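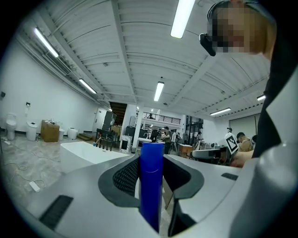
Ekinci hand-held gripper closed on a blue tube. Mesh-textured pad on the left finger, smooth pad on the right.

Ekinci Hand-Held Gripper, Two-Gripper Set
Sold by Indcombe
Item 964
$1,320 per set
Usually ships in August

The Ekinci set is a pair of grippers held and worked by a person, one in each hand, for recording two-handed tasks. Each has two fingers and a pistol-style grip, and each carries a square-patterned marker block so its position can be followed by a camera. The set is wired. We sell it to labs and workshops that want to try out finger and pad types before they commit to an arm.

Each gripper weighs 410 grams without its cable. The left and right units are the same apart from the marker patterns, and either can be sent back to us separately for repair.

Pads: mesh or smooth

Pads are ordered by the finger, and they don't have to match. You can run mesh on both, smooth on both, or one of each.

Tarek Issa compared the three arrangements for us at our Pudstead workshop, using the same handful of objects each time. His notes, shortened:

Mesh on both fingers held best on hard, smooth things such as tubes and bottle caps. It was harder to let go of thin plastic, which caught on the texture twice.

Smooth on both was easiest to position. You can slide an object a little between the fingers without opening them. It slipped on a glazed cup when the grip was light.

One of each is what he left on at the end. It holds a tube upright well and still lets go of bags cleanly. The drawback is that the object tends to turn toward the mesh side if you pick it up off center, so you have to pay attention to which way around you are holding the gripper.

Pads come off with a flat tool and go back on without glue. Press the lower edge in first. Wipe both types with a damp cloth and let them dry before use — the mesh holds dust and loses grip when it is dirty.

Working with two at once

Most people pick up the single-hand motion quickly and take longer with two. The usual trouble is the markers. If one hand crosses in front of the other, the head camera loses a block and the recording has a gap in it. Keep the forearms apart and bring the work toward you a little at a time.

Cables run down from the grippers, so leave slack and put the power strip off to the side of where you will be standing. Firdevs Şimşekoğlu runs our setup calls and suggests walking the whole task once with the grippers switched off, to find out where the cables pull. Large fixed objects are the ones to watch. A bathtub or a cabinet gives a cable plenty of corners to catch on.

A small green light sits near the top of each marker block. It should be lit on both grippers before you start.

Shown in use beside a bathtub and a vanity cabinet, one gripper in each hand, the left closed on a small blue object:
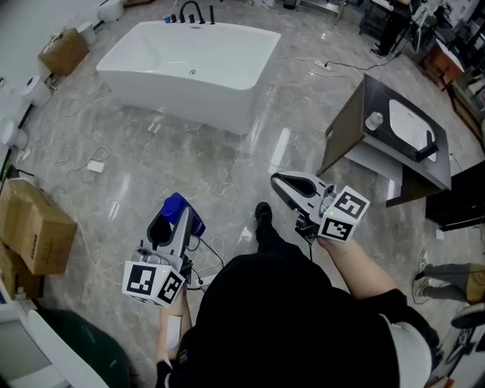

What comes in the set

Two grippers
Two marker blocks, fitted
Two mesh pads and two smooth pads
Two cables
Pad tool
Printed setup sheet

Cameras, headset and power strip are not included. Extra pads are sold in pairs. Please say which type when you order, as the bags look alike.

Fit with other equipment

The marker blocks can be moved to the Woton hand-held gripper with an adapter plate. The pads can't. Woton fingers are narrower and the pad edge will stick out.

If you are replacing an older Ekinci set, your cables will still work. The old marker blocks need to be registered again, and Antonina Holovko can send you the steps by email.

Returns and loans

Sets can be returned within 30 days if the marker blocks are unmarked. Used pads are not refunded. We also keep one loan set at Pudstead with both pad types. To book it, write to Oğuzhan Yazıcı at the Indcombe order desk and say what objects you plan to handle.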